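3. The open day as a test of the folding cell

3.1 Why we opened the doors

The Hellix folding cell had run for most of the winter with only its developers watching. We knew how it behaved when the people in the room were the people who had tuned it, and we wanted very much to see how it would stand up to questions. In January we therefore held an open day in the working hall, with the robots that share the floor left where they normally stand. Guests came from packing firms, from two colleges and from the Ollero workshop, whose box-handling work had set us off on this subject in the first place. A good number had never stood near a working arm before, and their questions were often the best of the day!

The task was the same one we used in training. Two arms work over a table with a green cloth, and the job is to take cardboard cartons from a folded or half-open state to one in which they can be filled. Cardboard is a lovely material to study. It bends where it has been creased and sometimes where it hasn't, it springs back, and two cartons from the same bundle rarely open in quite the same way.

3.2 What visitors could follow

Guests could stand near the table between runs, and during runs they watched from behind a line, with the camera views put up on a large screen. We had expected the overview to be the favourite. Most people asked to go back to the wrist views, where the work at the fingers is easier to judge. Figure 4 gives four of the views from the cell.

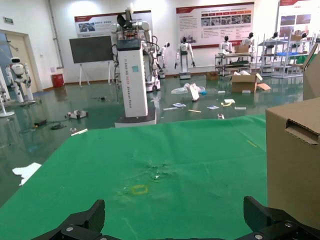
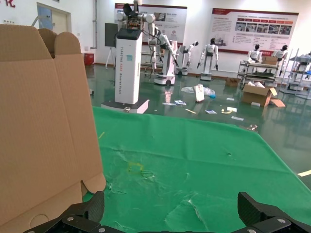
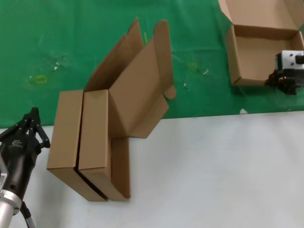
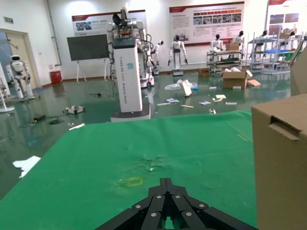
Figure 4. Camera views from the folding cell. The first, second and fourth are wrist views; the third is from a head camera. Cardboard boxes and the green cloth are in view in all four.

Each group saw a short introduction, then a set of runs, and then had time to ask for a repeat with a carton of their choosing. We had set out 48 cartons for the day and got through all of them by mid-afternoon, so the last groups worked with boxes that had already been opened and flattened once. We had not planned this, and it gave us the most useful results of the visit. A carton on its second use has softer creases, and the flaps tend to settle part of the way open. The arms needed more attempts to find a firm hold on the edge, and in several runs the second arm arrived before the first had steadied the wall. The policy had been trained on 2,000 recorded folds, nearly all of them with fresh board, and the gap was plain to everyone standing there.

3.3 Questions that changed our plans

One packer from Guerra wanted to know why the arms took hold of the side wall first when she would always start with the bottom flaps. We had no good answer. Our recordings began with the side wall out of habit, and the order had never been compared with any other. She showed us her own method on a spare carton, very quickly, and we have now added her order to the next round of recordings.

Another visitor asked what the system does when a flap is torn. At present it carries on as if the flap were whole, which can leave the carton standing but weak on one side. We have begun to keep damaged cartons for training, and 100 of them have been put aside so far.

Several guests asked about speed. We are happy to say that the cell is slower than a practised person, and that we did not tune it for the day. What pleased us was how patient people were with slow runs once they could see the fingers at work. Two student groups stayed well past their slot, calling out which flap they thought would go next.

3.4 Notes for the second visit

A second open day is planned with our partners at Nanham, where the hall is larger and the groups can be kept smaller. We will bring both fresh and used cartons and mark them, so that the runs can be compared afterwards. The wrist views will be shown at full size from the start, with the head view beside them. We also intend to write down every question as it is asked, as we relied on memory this time and have surely lost some good ones.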